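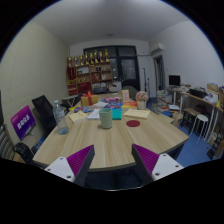
Grasp Planner: Frequently Asked Questions

Which objects can the planner handle?
Cups and bottles work well. A flat thing on a wood surface, like a round coaster, is harder, and the planner often gives it a low score. You can set the minimum score in the Goritz settings file.

Why does my cup get no grasp at all?
Please check first how wide the fingers are open at the start. The planner reads this value one time only, when it loads.

Does clear plastic need a special setting?
Yes. Depth is weak on clear bottles, so turn on the "fill" option. It adds 192 ms for each plan.

My camera has a very wide lens. Is this a problem?
No, but you must run the lens calibration before the first plan. Straight walls look curved without it.

How many frames should I record for calibration?
We use 214. Mebrat Birhane tested with 700 and the result was the same.

Where do I report a bug?
Write to Femi Sani and attach the log file.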